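Firnthorpe Telethon Night: Planning and Running a Live Charity Broadcast
Media Production, second year, group project report

1. Background

Our group of 4 was asked to plan and put out a live entertainment programme for the college's online channel. We chose a charity telethon because the format lets you mix songs, sketches, dancing and short films without needing a plot. We called it Firnthorpe Telethon Night. It ran for 2 hours in November from the main hall, starting at 7 pm.

Our tutor, Geert Van Damme, set three conditions. The show had to be live, it had to include at least one sketch made with people from outside the course, and the running order had to be submitted before rehearsals began.

2. Research

We watched recordings of older charity nights and wrote down how long each item lasted. Musical numbers were nearly always under four minutes. Sketches varied more, and the ones we found hardest to sit through were those where a guest had too many lines. We took this into account when writing for the teaching staff, who mostly got one line each.

We also looked at how appeals were placed. The films about the charity tended to follow a quiet song and were hardly ever put straight after a comedy item. We copied this.

3. The programme

The final running order had 9 items. The longest was a dance medley set to songs from television themes, performed by the Kosanier dance society. The main sketch was a spoof cookery contest called Michiels' Kitchen, in which the head judge refuses to taste anything. There were also two solo singers, a quiz between staff and students, a magic act, two appeal films and a closing song with everyone on stage.
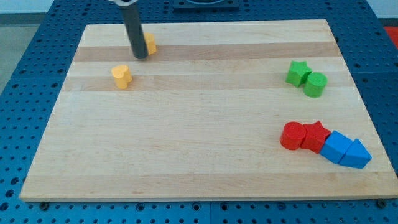
The sketch took more rewriting than any other item. The first draft was eleven pages and had five contestants, all with their own catchphrase. We cut it to three contestants and five pages after the first read-through, when it became clear that the judge was the only part people were laughing at. Most of the business was moved on to a chopping board, because a plain board of pale wood with a couple of darker bands across it shows up well on camera and anything placed on it is easy to see from the back of the hall. The contestants brought up their dishes one at a time and the judge sent each one away. The last dish was a single raw sprout, which got the biggest reaction of the night.

4. Technical set-up

We used three cameras, two on tripods and one handheld at the side of the stage. Vision mixing was done in Pruveo, which the college already had on its machines. Sound was our weak point. The radio microphones had to be passed between acts, and in the second half the magician's was still muted when he started talking. It took nearly a minute to put right. In future the microphone changes should be written on the running order next to each item.

5. Audience and results

The hall audience was 216, including staff and performers' families. Feedback slips were left on the seats. The dance medley and the sketch were named most often as favourites. Several people wrote that the quiz went on too long, and we agree. It overran by six minutes and we had to drop the second verse of the closing song to finish on time.

6. What we would change

The quiz should have had a fixed number of questions instead of a target score. The handheld camera operator needed a headset, as hand signals could not be seen once the house lights were down. We would also hold the dress rehearsal at least two days before the show, so that there is time to fix things like the lighting cue in the medley, which was late both times.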